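From the Leasing Desk at Dorholm Court
6 January 2019

Happy New Year, neighbors! I hope the holidays treated you kindly and that everybody who traveled is home again with all their luggage. We had a full house here most of the season, and I want to thank those of you who kept the lobby door closed on the windy nights and carried your boxes down to the recycling yourselves. It makes a bigger difference than you'd think.

Now, I promised several of you a proper note on lease renewals, so pull up a chair, because I do go on.

If your lease runs out between now and the end of September, you'll find a renewal packet in your mailbox this month. It's a thick envelope with the Forkirell name on it, so please don't toss it out with the grocery flyers (you know who you are, third floor!). Inside there's a letter with your new monthly rent, the renewal form, and a yellow sheet about the security deposit. The form needs every adult's signature. Last year we sent back quite a few with one name missing, and then everyone had to start over, which was no fun for you or for me.

The deposit is the part people ask me about most. If you're staying in the same apartment, your deposit simply carries over, and you don't owe us anything new. If you're moving to a bigger place in the building, you pay the difference between the old deposit and the new one, and you can split that over two months if you ask Omar Zoubi before you sign. He's in the office most mornings and he's very patient with arithmetic.

Speaking of bigger places, we have two coming open. Apartment 14 is a two bedroom on the courtyard side with the good closet in the hallway, and the rent is $1322 a month with water included. Apartment 22 is a one bedroom over the mail room, a little noisy around delivery time but very sunny, with a deposit of $800. Current residents get first look at both until the end of the month. After that Zyanya Carrillo will list them with Breltudmont, and they do tend to go fast once they're out there. She'll be glad to walk you through either one, and do ask her to show you how the kitchen window in 14 opens, as there's a trick to it.

Pets! The pet fee stays at $300, paid once, and it covers up to two cats or one dog. If you took in a new friend over the holidays, congratulations, and please come fill out the short form so we have the name and a vet's phone number on file. Fish are still free.

A word on parking, too. Tamer Nassar is repainting the numbers on the east side of the lot, weather permitting, and he'll tape a note to your door the night before he gets to your space. The permits from last year are good until the new ones come, so leave them on the mirror for now.

Renewal forms can go through the slot in the office door at any hour. If something in your packet looks wrong, or you'd just like to talk it over, knock. I usually have the kettle on.

Warmly,
Munther Khasawneh
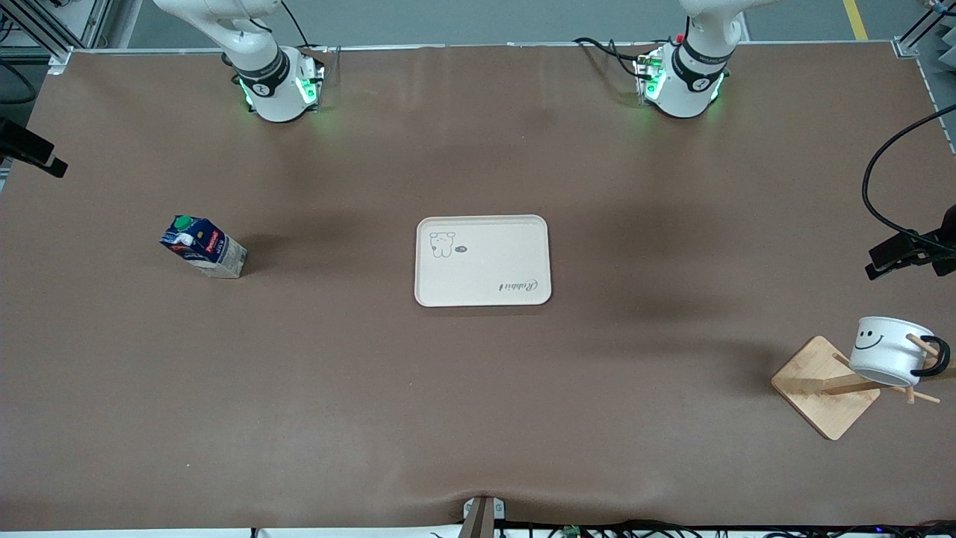
Two white robot arms at the far side of a work table with a paper-like covering.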